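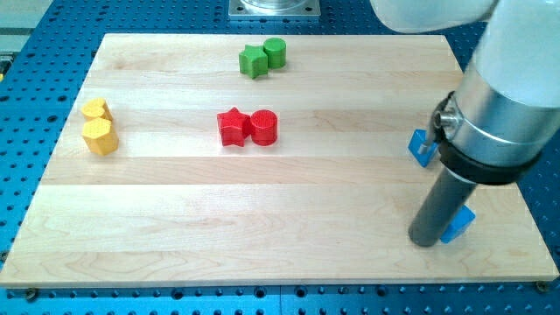 Newsletter > Members' News > Winter Workshops

Kettani Hall woodworking evenings are back!

We're so pleased to say the Tuesday woodworking evenings start up again in December, and the response has already been wonderful. Nearly 30 people put their names down at the fall open house, and quite a few of them have never picked up a plane before. Come anyway! The first two sessions are meant for beginners, and there will be plenty of help at every bench.

Larysa Koval is leading the course again. If you were with us the last time she taught, you'll remember the breadboards (ours still gets used every single morning) and her habit of laying all the planks out on the floor and shuffling them until the grain looked right. She's starting with glued-up panels this time too, mostly maple, with some cherry for anyone who wants a darker stripe. You'll learn to joint an edge, spread the glue without making a mess of it, and clamp everything up so it stays flat. After that it's small boxes, and then whatever you'd like to build.

The lumber is coming from the Drudthorpe yard, which has set aside 400 board feet for us at a very kind price. It's been drying under cover for two years and it's beautiful stuff, with lots of curl in the wider pieces. We drove over to look at it last week and came home with sawdust in our shoes and far too many ideas.

We also have new clamps! The Flilberg swap meet raised $130 and every cent went on bar clamps, so no more waiting in line for the long ones. If you have a sharpening stone you don't use, we'd love to borrow it.

Sessions run from 7 to 9 p.m. in the big room. Use the side door on Jutar Street, as the front is locked after six. Closed shoes, please, and tie back long hair. Aprons and safety glasses are on the hooks by the sink. Bring a pencil, and a snack if you're coming straight from work.

To save a place, add your name to the sheet in the lobby or reply to this newsletter. Teenagers are welcome with an adult, and if you can only make some of the evenings, sign up for those.

Contact the newsletter | © 2021 Kettani Hall | Back to top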